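# Melberg living room notes: sofa + pillows

Last updated: June
5 min read

Readme for the living room folder. Covers the sofa, the throw pillows, how we tidy it and how the entries are named. Written fast, fix what you see.

## What's in here

- 395 entries, one per tidy-up
- 94 of those are the cream sofa, the rest are beds, the dining bench and the hall closet (those have their own readme, ask Atieno Rotich)
- notes.txt, free text, mostly mine, some from Musa Edet
- labels.csv, one row per entry
- old/ is from the Randden apartment. different sofa. Don't mix them in

Total size is under 2,000 MB so it fits on the small drive.

## The room

Cream leather sectional against a white wall, striped gray-blue carpet. Four padded headrests along the top, tufted backs with buttons, channeled seat cushions. Gets a lot of sun. Musa likes the curtains open and I've stopped arguing about it, so brightness is all over the place from entry to entry. If you need even light use the evening ones, they have `eve` in the name.

Headrests are numbered 1 to 4 from the left, as you face the sofa. Seats are just L and R. The corner section on the right is `corner`, not seat 3. There was a week where Temitope Yusuf and I were both calling it different things and I think I cleaned that up but maybe not everywhere.

## Pillows

Names used in labels.csv:

- `teal`: the teal-blue one. Home is far left, propped upright against the back
- `pale`: the light one. Gets written down as white or light gray depending on the sun and who's typing, so we gave up and went with pale
- `other`: anything a guest leaves. Rare

Teal mostly stays put. Pale is the one that moves, so most rows are about pale. 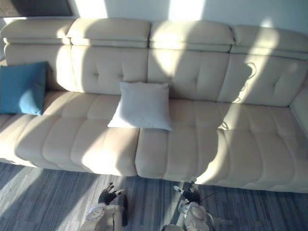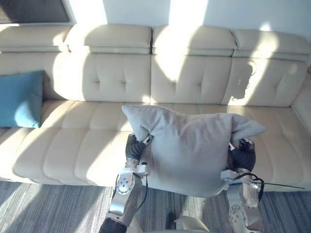
## What counts as tidy

1. Teal at far left, standing up, back touching the backrest.
2. Pale on the seat or leaning on the back, anywhere between teal and the corner. Olumide Nwosu wanted one fixed spot for it, we tried that, too fussy.
3. Nothing pushed down in the gap between the two seat cushions. Check with your hand.
4. Nothing on top of the headrests. No pillows, no throws, no mail.
5. Blanket folded in the basket by the door (the Adelari one, not the laundry one).

Pillow on the floor = not tidy, even if it looks like it was put there on purpose. A creased pillow is fine. We don't score fluff.

## Columns in labels.csv

- `entry`: number, no leading zeros
- `item`: teal, pale, other, blanket
- `start`: where it was when you walked in
- `end`: where you left it
- `tidy`: y or n, using the list above
- `who`: initials
- `remark`: anything, keep it short

Blank `start` means the person forgot to look before picking it up. Please don't fill those in from memory.

## Known problems

- Strong sun makes stripes across the seat and back and people have marked them as stains. They are not stains. The one real mark is under the corner section and you can't see it unless you kneel
- The seat is lumpy, pale can tip over after you walk off. Log it where you left it
- 30 rows have L and R swapped, from when Temitope was working standing behind the sofa during the painting. Flagged `flip` in remark. Havent fixed
- Yetunde Ezeani's rows use "couch" for everything. Same thing as sofa
- the Akpan cover was on the left seat for part of the spring, those rows say `cover`

## Cleaning, since people ask

Dry microfiber on the leather, go along the channels, then across. Buttons by hand. Vacuum the carpet last. No spray near the pillow covers, teal bleeds onto the leather if it gets wet and it's a pain to get back out. Covers come off, cold wash, seperate loads.

## Adding entries

Copy the last row, change it, save. Morning entries before 10 am if you can. Don't renumber. If you moved the sofa itself tell me first, last time it went back a few inches over and the carpet dents are still showing.

## To do

- fix the flip rows
- second pass on `corner`
- ask Olumide where the spare pale cover went
- dining bench readme, half written, on Atieno's laptop

Questions to Yetunde or me

— Musa's half of the notes will get merged in when he sends them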